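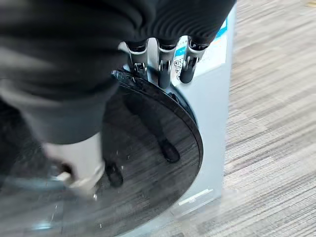
Wrist view at the washer door, fingers just over the upper rim. We label a moment like this "approach" until there is contact.

How to Label Phases in Wrist-Camera Recordings of a Laundry Task

Welcome back, everyone! Several of you wrote in after the last Rerlow tutorial to ask how we get from a long, messy recording of a robot doing the wash to the tidy colored bars in our plots, and I promised I'd sit down and write the whole thing out. So get yourself a coffee, because I do go on a bit.

The short version is that we cut each recording into clips, label a modest pile of them by hand, train a small classifier on that pile, and let it suggest labels for everything else. We do this at Adolstead with a viewer called Vivov, but any tool that can play two or three video streams side by side and write out a text file will get you there.

What you need before you start

You need recordings with at least one wrist camera and one head camera, stamped from the same clock. You need the joint positions of the hand if you have them. And you need an afternoon, preferably one without meetings in it. I like to start right after lunch and stop when I notice I've begun arguing with the screen.

Step 1. Cut the recordings into clips

Our laundry set came to 972 clips after cutting. We cut wherever the hand changes what it's working on, so the door gets its own clip, the basket gets its own clip, and so on. Please don't try to be clever here and cut on fixed time intervals. I did that the first time through, and half of my clips began in the middle of a grasp, which made the next step miserable for everybody.

Play each clip once at double speed and throw out the ones where a stream is missing or the clocks have drifted. That left us with 928. It hurts a little to toss data you worked hard for, I know, but a clip whose two cameras disagree about when something happened will teach your classifier something wrong, and you'll spend weeks looking for it.

Step 2. Settle on your phases

We use five: approach, contact, carry, release and idle. They come from the Barbieri scheme, which has more, but we found that two people labeling the same clip would agree on these five and then quarrel cheerfully over the rest.

Write a definition for each one in everyday words and keep it open next to the viewer. Ours for approach reads "the hand is heading for a thing and has not touched it." Contact begins at the first frame where any finger touches. Carry begins when the thing leaves whatever it was resting on. Release begins when the fingers start to open and ends when nothing is touching. Idle is everything else, including the long stretches where the hand just hangs around.

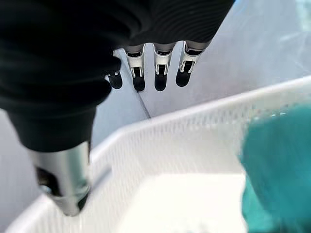
Four fingers beyond the far rim of the white basket, thumb over the near one. Check the joint readings before calling this one.

Basket clips are where new labelers slow down, and I want to spend a minute on why. In a wrist view the thumb can overlap the rim without telling you much about whether it's pressing on it. Depth is awfully hard to judge that close to the lens. So our rule is that overlap in the picture never counts as contact by itself. Go to the joint readings, look for the spot where the thumb or a finger stops moving while its command keeps going, and put your mark there. If the readings are flat and you still can't tell, mark it "unsure" and move along. An honest unsure is worth a great deal more to me than a brave guess!

Step 3. Label a starter pile by hand

We label 300 clips by hand and set 50 of those aside for testing. Pick them at random, and then look over what you picked. If your random draw happened to give you hardly any door clips, top it up with a few, and write down that you did so. I keep a plain text file called notes in the same folder for exactly this sort of thing, and it has saved my bacon more times than I'd like to admit.

Go through each clip in Vivov with the wrist stream large and the head stream small beside it. Tap the phase key when the phase begins. You don't have to mark the end, because the next phase's beginning does that for you.
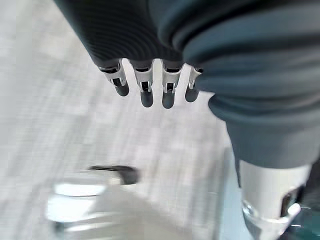

Take a break every half hour or so. Labels drift when you're tired, and they drift in a sneaky direction: your contact marks start landing earlier and earlier as you get used to knowing what's coming. A good habit is to relabel the first few clips at the end of the session without peeking at the old marks. If the two sets are more than a few frames apart, the afternoon's work wants another look in the morning.

See-through things deserve extra patience too. Their edges melt into whatever is behind them, and the classifier will struggle with them just as you do, so be generous with "unsure" there as well.

Step 4. Train the small classifier

I'll keep this part brief, since the settings file in the Rerlow folder has all the details. The model takes a short window of wrist frames plus the hand joints and puts out one phase per frame. Leave the head camera out of this first round. We tried it both ways, and with a starter pile this size the model began leaning on the room itself — where the washer stood, what was on top of it — and the labels got worse as soon as anything was moved.

Train until the score on your held-out clips stops getting better, and then stop. Resist the urge to peek at those clips and fix "just one or two" labels. (I have felt that urge. It's strong.)

Step 5. Review the suggestions

Load the suggested labels back into Vivov and sort the clips by how uncertain the model was. Start from the worst end. Most of the trouble in our set was between contact and carry, usually with cloth, where part of the garment is lifted while the rest is still lying in the pile.
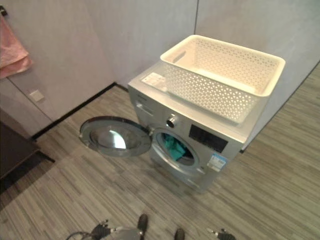
Now's the time to bring the head view back, with your own eyes doing the looking. When the wrist stream is full of sleeve and fingers, the wider view tells you which way the door is standing and where the basket has ended up, and that often settles an argument quickly. Correct the label, flag the clip as reviewed, and go on to the next.

Once you've been through the uncertain ones, retrain with the corrected clips added to the pile. We do two rounds of this. A third round changed so few labels that we spent the time on new recordings.

Saving your work

Export one text file per clip, with the phase name and its starting frame on each line. Keep the hand labels and the suggested labels in separate folders, and please back up both before you retrain. The next tutorial will cover turning these files into the bar plots, colors and all, so hang on to your notes file until then.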